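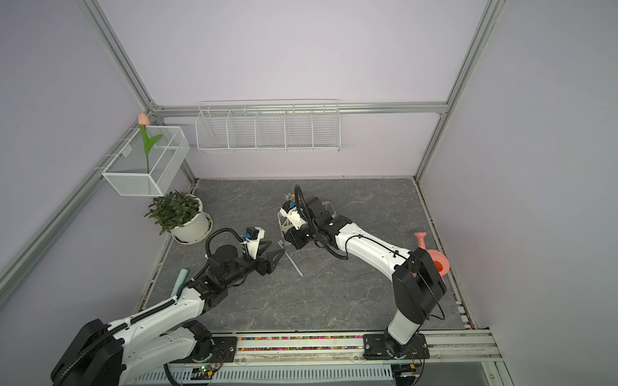 图4 两台白黑相间的机械臂在灰色大理石纹方形台面上方

4.3 “不分肤色的恩惠”：对口述材料的再检讨

上一节已经说明，Orneo县的地方史叙述习惯把免费课本、公路工程和夜校识字班归为同一套“穷人政纲”，并进一步断言这套政纲对黑人居民和白人居民一视同仁。这一断言流传甚广，县志、纪念册乃至中学乡土教材都照录不误，而引用者很少交代依据。本节考察它所依赖的主要材料，即Sostden口述史计划所收的访谈，并与县学务处的账册相互对照。笔者的初步判断是，现有材料可以支持一个弱得多的说法：部分黑人居民确实得到了部分项目的好处，而且得到的时间晚于白人居民。至于“一视同仁”，材料给不出来。

Sostden计划共收访谈104份。通行论著最常引用的一句话是，其中103份对当年的县政主事者持肯定态度。这个比例本身就应当引起警惕。凡是处理过口述材料的人都知道，在贫困、派系斗争和种族暴力并存的社会里，受访者对同一位政治人物的评价几乎完全一致，这种情形通常说明访谈的设计或受访者的选取有问题，很难直接当作民意来读。查阅计划的工作手册，可以看到第一个问题的原文大意是“请谈谈他为穷人做过的好事”。问题已经预设了答案的方向，受访者要表示异议，必须先推翻访谈者的前提，而访谈者多半是受访者子女的教师或教会里的熟人。在这样的场合，沉默和客套都会被记录为肯定。

编码方式也值得追问。所谓“肯定”，手册未作定义。笔者重读了已经公开的转录稿，发现被归入肯定一类的陈述差别极大。有人详细讲述自己如何领到课本，课本的封面是什么颜色，放学以后怎样同弟妹合看；有人只说“那时候日子好过一点”，并未提到任何项目；还有人说的是“他至少没有来烧我们的房子”。最后这句话被编为肯定，令人费解。它所表达的，是在三K党仍能左右地方选举的环境中，对一个没有公开与之合作的官员的最低限度的承认。把它和领到课本的记忆放在同一栏里相加，得出的数字没有什么意义。

唯一一份未被归入肯定的访谈，历来被论者以“情绪偏激”为由略去。受访者是一位佃农的女儿，她的叙述其实相当平实。按照她的说法，镇上的白人学校在秋季开学时已经发放新课本，她就读的黑人学校到来年春耕之前才收到一批旧书，书里有别人的名字，也有缺页。她没有指责任何人，只是认为“免费”二字对两边的孩子含义不同。笔者并不主张以一份访谈推翻其余访谈，孤证仍是孤证。但这份材料提供了一个可以检验的说法，其余访谈大多没有做到这一点。

检验的途径是学务处账册。全县当时划为26个学区，账册按学区登记课本的拨付、运费与签收。倘若佃农女儿的回忆不确，那么同一学区内黑白两类学校的签收时间应当大致相近。可惜账册保存得很不均匀，能够同时看到两类学校签收记录的学区只有4个，其余或者缺页，或者只登总数，不分学校。在这四个学区里，黑人学校的签收无一例外晚于白人学校，且运费一栏多为空白。空白可以有几种解释：由教师自行领取，由白人学校转交，或者账房漏记。通行论著对此未置一词，只引用了账册末尾的拨付总额，并以总额的庞大证明政策的普惠。总额能够说明县里花了钱，对于钱落在谁的手里，它不能回答。

也应当承认，四个学区不足以代表全县。有论者或许会反驳，保存下来的账页恰好来自种族对立较为严重的北部，南部情形可能较好。这种可能性存在，笔者没有材料加以排除。不过举证的责任在提出“一视同仁”的一方。以缺失的账页推定平等，与以缺失的账页推定歧视，在方法上同样站不住脚，而前一种推定在既有文献中已经做了太久。

公路工程的情形更为复杂。Radex公司承包了县内主要路段，公司的自编沿革称其雇工“来自各个种族”，后来的研究者反复转引，把它视为穷人政纲打破肤色界限的又一证明。公司沿革属于宣传文字，本不宜作为雇佣状况的依据。即便照单全收，“来自各个种族”也没有涉及工种和工资。口述材料中谈到筑路的几位黑人受访者，讲的都是挖沟、搬石和清理灌木，没有人提到驾驶车辆或充当工头。其中一位还说，领工钱时要等白人工人全部领完。他同时又说，那份工钱比摘棉花多。这两句话在转录稿里前后相连，引用者几乎总是只取后一句。笔者以为两句都应当保留。一个人可以对收入的增加心怀感激，同时清楚记得自己站在队伍的哪一头；后世的读者没有理由替他作取舍。

关于三K党的反应，通行的说法是：党徒因黑人得利而大为恼怒，由此可以反证黑人确实得利。这一推论在逻辑上有明显的漏洞。党徒的恼怒见于其散发的传单和集会讲话，这类文字素来夸大对手对黑人的“纵容”，用以动员自己的支持者。传单说县政府把白人的税款送给黑人，我们不能因此就相信县政府真的这样做了。以敌对者的攻击之词充当政绩的旁证，在政治史写作里屡见不鲜，但攻击者同样有自己的算盘。若要衡量主事者承担了多大风险，更可靠的办法是考察他在具体事件中的作为，例如私刑发生以后是否推动起诉，人头税的征收在黑人选民中是否有所松动。在笔者所见的县政会议记录中，前者付诸阙如，后者只有一次简短的讨论，结果是“留待再议”。

Han报刊库的检索结果也常被用来补充上述论证。有研究以“穷人之友”为关键词，统计该词在县内报纸上出现的频次，据此描绘主事者声望上升的曲线。笔者对这一做法持保留态度。首先，该库收录的地方报纸中，与县政府有印刷合同的报纸占据相当大的篇幅，合同存续期间的颂扬文字不能当作独立的评价。其次，黑人教会所办的小报几乎全未入库，而恰恰是这些小报最有可能记录黑人居民自己的看法。再次，频次统计无法区分赞语与讥讽。笔者抽看的若干条目中，就有一篇周四刊出的社论，通篇给“穷人之友”加上引号，语气十分刻薄，它在曲线里仍然算作一次颂扬。

识字班是三类项目中材料最为扎实的一类，也是笔者较愿意接受传统结论的一处。夜校的点名簿逐晚登记，黑人班与白人班分开，出席人数、授课教师和所用读本都写得清楚。从点名簿看，黑人班确曾开办，出席相当踊跃，有些学员步行很远仍少有缺课。这一点应当充分肯定。但点名簿同时表明，黑人班的教师由教会支付津贴，县里只提供读本和灯油。把整个识字班都记在县政名下，等于抹去了教会和学员自己的付出。既有叙述里，黑人居民总以受惠者的面目出现，很少被当作办事的人。这种写法的问题，恐怕比某一个数字的误用还要严重。

还需讨论记忆形成的时间。Sostden计划的访谈距离事件已有数十年，其间主事者的形象经历了塑像、更名街道和历次纪念活动的反复加工。不少受访者的措辞与纪念册如出一辙，连句子的顺序都相同。其中固然有真切的亲身记忆，也必然掺杂后来读到、听到的内容，而现有转录稿没有提供区分二者的线索。计划若能公开录音原件，至少可以听出受访者在哪些地方迟疑，在哪些地方是在复述。笔者曾就此去函询问，得到的答复是录音尚在整理。

综合以上各项，本文对“不分肤色的恩惠”一说的处理如下。课本一项，在可以核对的学区内存在明显的先后之别，全县情形不明。公路一项，黑人工人得到了收入，工种和待遇的平等没有证据。识字一项，黑人居民确有所得，其中相当部分出于自筹。至于主事者的动机，究竟是出于同情、选票的计算，还是两者兼有，笔者认为目前的材料不足以裁断，因此不拟讨论。下一节转入选举资料，考察人头税名册与上述项目的地域分布之间是否存在可见的关联。名册同样残缺，缺失的部分集中在南部各学区，这对下文的分析会造成限制，具体的处理办法见该节注释。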